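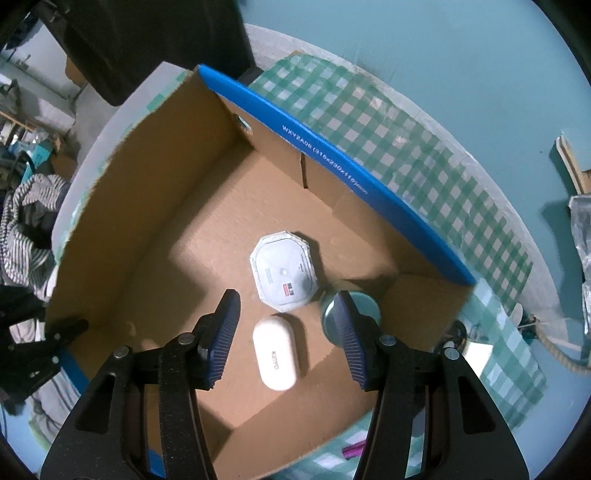

Preparing for a Panel Interview: Notes for Applicants

Applicants who have reached the interview stage often assume that the difficult part of the process is over. The application has been read, the references have been named, and an invitation has arrived. In my experience of sitting on hiring panels, first at Meltdale and later at Plernon, the invitation is where a second and quite separate kind of preparation must begin. The notes that follow concern panel interviews only, meaning interviews conducted by three or more people at once.

Before the Interview

An applicant is entitled to know who will be on the panel. If the invitation does not list the members, it is entirely proper to write to the hiring office and ask. Most offices reply within 24 hours. The names and job titles are sufficient. A panel at a mid-sized firm will usually include the direct supervisor, a member of the human resources department, and one person from a neighboring team who will work with the successful applicant from time to time. Each of them reads the same file with a different purpose.

The supervisor wishes to know whether the work can be done. The human resources member is checking that the answers can be scored against the posted requirements. The third person is frequently the least predictable, and may ask about matters that do not appear in the posting at all. At Plernon this seat was held for several years by Ailsa Halliday, whose first question to every applicant concerned a task that they had handed over to someone else. Applicants who had prepared only to talk about their own achievements found it hard to answer.

I recommend writing out seven short accounts of past work, none longer than 200 words. One should involve a disagreement with a colleague. One should involve a deadline that was missed. The remaining five may be chosen freely from the posting. These accounts should not be memorized. A recited answer is easy to recognize, and it tends to collapse when a panel member interrupts with a request for detail. It is enough to know the order of events, the names of the systems or documents involved, and the result.

During the Interview

A common mistake is to address every answer to the most senior person in the room. The better practice is to begin the answer while looking at the person who asked, to include the others as it continues, and to return to the first person at the end. This feels artificial in rehearsal but is hardly noticed by the panel.

Panel members take notes. Silence after an answer usually means that someone is still writing, and the applicant need not fill it. I have seen several strong answers weakened by a second, hurried version offered during such a pause.

Where two members ask questions at nearly the same moment, the applicant may say which will be answered first and then proceed. It is also acceptable to ask for a question to be repeated. When I was interviewed at Dow Trirkard, early in my career, I answered a question on budgeting with a long reply about scheduling because I did not wish to admit that I had not heard it properly. I was not offered the position, and the written feedback mentioned that answer specifically.

Applicants should bring two or three questions of their own. Questions on training, reporting lines, and the first three months of the position are suitable. Questions on salary are best left to the human resources member, either at the close or by letter afterward, unless the panel raises the subject.

After the Interview

A single message of thanks, sent to the hiring office with a request that it be passed to the panel, is appropriate. Separate letters to each member are not required. If the panel has given a date for its decision, the applicant should wait until that date has passed before inquiring.

Those who are not selected may ask for feedback. Not every firm provides it. At Meltdale we wrote to all applicants interviewed, 75 in my last year there, and fewer than half had asked. The letters were brief, but each one named at least one answer that could be improved. I intend to cover how to read such a letter, and how to reply to it, in a separate post in November.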